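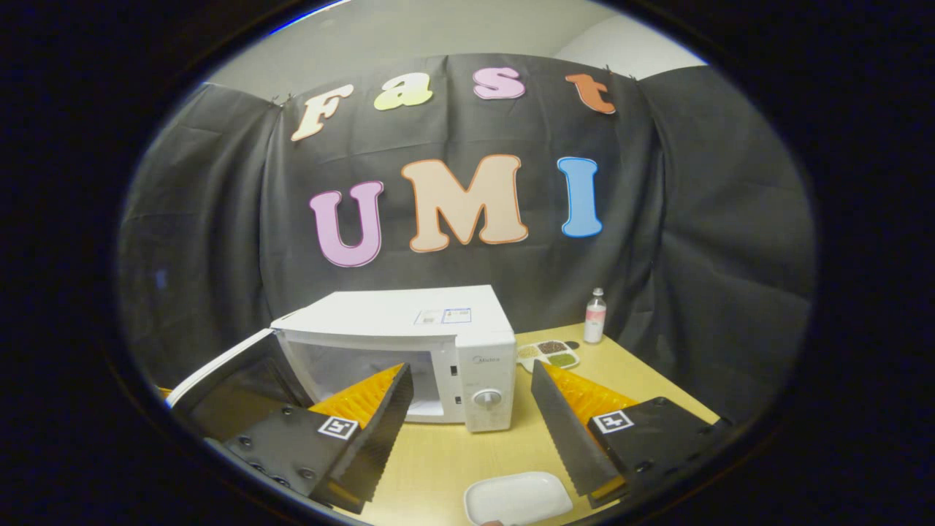

Ticket 821: hand-held gripper loses tracking partway through the microwave demo
Opened by: Cameron Ogilvie
Status: closed (see last entry)
Event: open day, Trernavent building, 2019-11-16

We use cookies to remember your settings. Accept / Manage preferences

Cameron, 9:24 am
Okay, opening this now while I still remember the details, and I'll keep adding to it as the day goes on (sorry in advance for the length). We're doing the kitchen table again for the visitors: pick up the little white plate, put it in the microwave, shut the door, turn the knob. People get to hold the gripper and do it themselves, then we play their run back on the big monitor with the tracked path drawn on top. It's the most popular thing we have and it went great in May.

Today the path goes nuts. The plate pickup is perfect, a nice smooth line, and then as soon as the visitor moves in toward the open door the path jumps sideways and the software (Niven, the build Biljana put on last night) says TRACKING LOST. Three tries, three fails. It comes back on its own if you pull the gripper away and hold it still.

Cameron, 9:50 am
Stuff I tried before bugging anybody:
- Restarted Niven. No change.
- Restarted the laptop. No change, and it wanted to do updates, which I told it NO.
- Wiped the lens with the good cloth. No change.
- Swapped the cable for the spare one in the Stiter case. No change.
- Opened and closed the fingers a bunch of times with the finger view up. Both tags get picked up all the way through, so the finger width numbers are fine. It's only the position of the whole gripper that goes.

That last one made me feel a lot better, because I was scared we'd have to re-stick the tags with a room full of people waiting.

Biljana Softić, 10:05 am
Does it fail if you go toward the tray with the grains in it, on the right? Or only at the microwave? Also please send me a log, a description of the line going nuts is not a log :)

Cameron, 10:20 am
Log sent! And good question. Going toward the tray it holds on fine. Going up toward the letters on the backdrop it's fine too, rock solid in fact, I waved it around up there for ages. Only the microwave, and only when you get in close with the door open.

Biljana, 10:41 am
I looked at the log. Your feature count drops to 9 when you go in close. We want at least 40. The inside of that microwave is plain white and the door panel is dark, so once you're right up against it the tracker has hardly anything to hold on to. The letters give it loads of edges, which is why you're happy up there. But it was the same microwave in May, so something else must be different. Exposure? Last night's build came with a new default settings file.

Cameron, 11:02 am
Niall MacAulay came over from the Prunditeck stand to look over my shoulder and he spotted it before I did. Exposure was set to auto. In May we had it locked. So you go in toward the cavity, the camera tries to adjust, everything pale washes out, and whatever features we had left are gone. I went digging in the settings file and yep, exposure_lock is set to false. I changed it to true and let it settle with the gripper held back at the start position.

Next run: lowest count was 52... no wait, I misread that, that was the run out at the tray. At the microwave it bottomed out at 44. Still over the line!

Cameron, 1:15 pm
Did a whole bunch of runs over lunch. Agnes Hepburn brought her school group through and every kid who wanted a turn got one. One dropout, on a boy who went at it like he was swinging a bat, and I don't count that against the software. I've started asking people to come in slowly from the front and it helps a lot. Also, if you start with the gripper too close, the lock grabs a bad value and you have to redo it, so start from farther back over the table.

Radymyr Bondarchuk, 1:32 pm
Can we please get the lock setting shown on the start screen? I would have lost a morning to this too.

Biljana, 1:40 pm
Yes. I'll put it next to the battery indicator. And I'll change the default back, sorry everyone, that one was me.

Cameron, 4:10 pm
Last visitors just left. No more dropouts all afternoon. Closing this one, and I'll open a separate ticket for the start screen change so it doesn't get buried in here. Spare cable is back in the Stiter case, second pocket.

Contact the help desk | © 2019 Trernavent | Back to top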